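4.3 Choosing a Place for the Miller Bench Balance

1. Select a table that does not rock when leaned on.
2. Keep the balance 900 mm clear of doors and air vents.
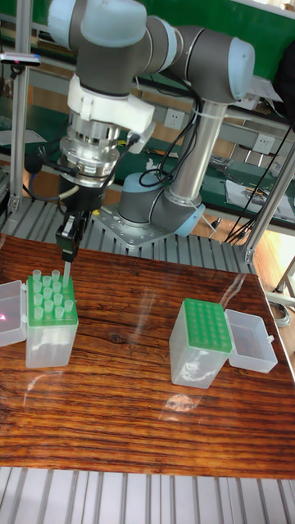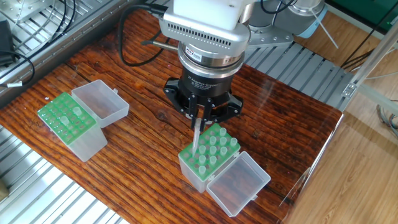 Wooden tabletops are acceptable.
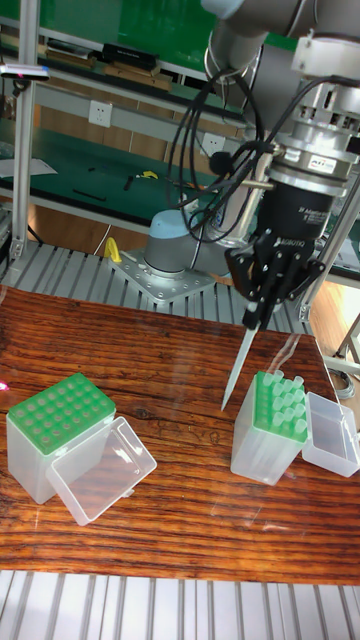
Rakiya Ajayi writes that her readings drifted until she moved the balance off an outside wall - the level bubble had been centered the whole time.

3. Turn the rear feet until the bubble is centered.
4. Plug in the adapter and wait 13 minutes.
5. Press CAL and place the 100 g weight on the pan.

CAUTION: Do not lift the balance by the pan.

Note: If code 651 appears, repeat step 3.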